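Moving my number off Ustis without losing the loyalty credit

Posted November 1, 2022 by Edmund Michalski
Filed under: Phone & Internet, Saving Money

I changed cell phone companies in June and kept both my number and the credit I had built up. A few people asked me how, so I'm writing it down.

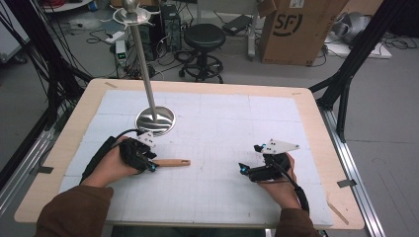 What I was paying

I had been on a Ustis plan for years. It was $61 a month with taxes, for one line and more data than I used. My credit balance with them was $17, which they call a loyalty credit. It goes toward your bill, but if you leave, it goes away with the account. The terms say so, on the second page.

Mirani had a prepaid plan with enough data for me at $60 for three months. I checked coverage at home and at work before doing anything. Both were fine. The only weak spot was the parking garage, and Ustis didn't work there either.

Using up the credit first

The credit does not come off your bill by itself. You have to apply it in the account page under Payments, and you have to do it before the bill closes. My bill closed on the 12th. I applied the credit on the 9th and it showed up on the next statement.

If you miss that window you wait another month. My coworker Hina Sethi missed it and decided her credit wasn't worth staying for. Hers was only a few dollars.

Getting the transfer PIN

You need a transfer PIN and your account number. The account number is not your phone number. Mine was on the top right of the PDF bill. I got the PIN through chat, and it took two tries because the first agent kept offering me a new plan. The PIN was only good for a few days, so don't ask for it until you have the new SIM in your hand.

Don't cancel the old line yourself. The transfer closes it. If you cancel first you can lose the number.

The switch

I started the transfer at breakfast and had service before lunch. Calls worked first. Texts took until the evening. I had to restart the phone twice and turn Wi-Fi calling back on.

My bank codes did not come through that day, so pay anything urgent the night before.

What I saved

Over a full year at the old price I would have paid Ustis $732. Mirani comes to $240 if I renew four times and the price stays put. Ustis sent a final bill for a partial month, which I paid, and the autopay on my card stopped after that. I still check the statement for it.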